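Wivuvitz publishes house rules for testing home robots in simulation

Wivuvitz has published a set of rules for firms that test household robots in simulated rooms before they are allowed near real ones. The document runs to 16 pages and was released on 30 October 2019. It covers how virtual rooms are built, how runs are logged and what a developer may claim from the results.

The rules were drafted with two developers, Coppens and Dasau, and tried out in a simulated flat at the Wirkton test site. Sorcha Moriarty, who edited the text, said the main aim was to make results from different firms comparable.

"People were quoting success rates from rooms that had nothing in them," she said. "A robot that copes with a bare floor has not been asked very much."

Under the rules, a room must be furnished as a person might leave it. Tables should carry small objects as well as large ones, and chairs should be turned at different angles. Sunlight on the floor is to be included in a share of the runs, as bright patches can confuse cameras.

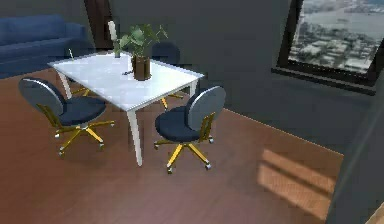
Doorways and faces

A second section deals with movement between rooms. Each layout needs at least one inner doorway, and the flooring on either side should differ in colour or pattern. Doors may be open, closed or part open, but their state has to be written down before the run starts.

Any face in a recorded view must be covered, and this applies to portraits on walls as well as to people. Pictures may hang crooked - the drafters decided that straightening everything made rooms too easy to recognise.
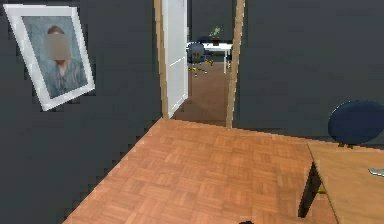
View from a parquet-floored room in the simulated flat, with a table and chair through the doorway.

Firms must complete 3000 runs before reporting a result, and 4000 if the robot is meant to carry things. Failed runs stay in the log. Camera resolution has to be stated alongside every figure.

Pieter Dijkstra of Coppens said the logging rules would mean extra work for smaller teams, although he supported them. Dasau has asked for a shorter version for early prototypes.

The rules are voluntary. Wivuvitz will take comments until January and says a revised text will follow.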